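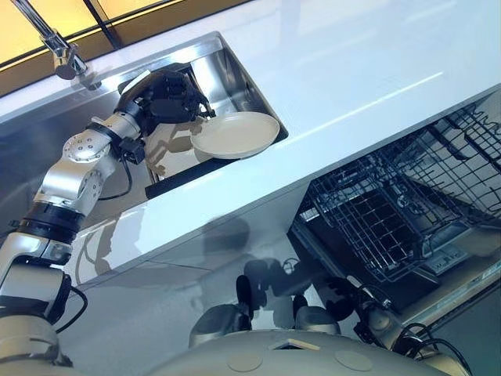

Page 6 of 7

Kitchen and pantry, third floor, Vasero building
Checklist for the September round
Filled in by: Jianguo Fan
Copy to: Marijke Verbeke

Sink and worktop
Edge of basin, sealing: OK. Rim sits well in the white top.
Drain and trap: OK, no leak after I let the tap run.
Plates left in sink at start of round: yes. Please remind the users, it was also written last time.

Water heater (under worktop)
Pressure valve: OK.
Temperature dial: NOT OK. The number on the dial can not be read any more. Jelle Van Rooij has ordered a new one from Natevetti.

Electric
Sockets near water: OK, test button of the breaker works.
Kettle cord: NOT OK. The outside is damaged near the plug. I took the kettle away and put a label on it. Do not bring it back before it is repaired.
Extension lead behind fridge: remove. A fridge must have its own socket. Same comment as on page 4.

Fire
Blanket: present, but it hangs behind the door and you must close the door to reach it. Move to the other wall.
Extinguisher: OK, seal not broken.
Free passage to exit: 600 mm measured next to the bins. Too narrow. Bins must go to the corridor side.

Floor
Mat: one corner comes up. Glue or replace.
Wet floor sign: missing. Wim Bakker thinks it is in the cellar.

Open points go to Marijke before the next round. Storage room continues on page 7.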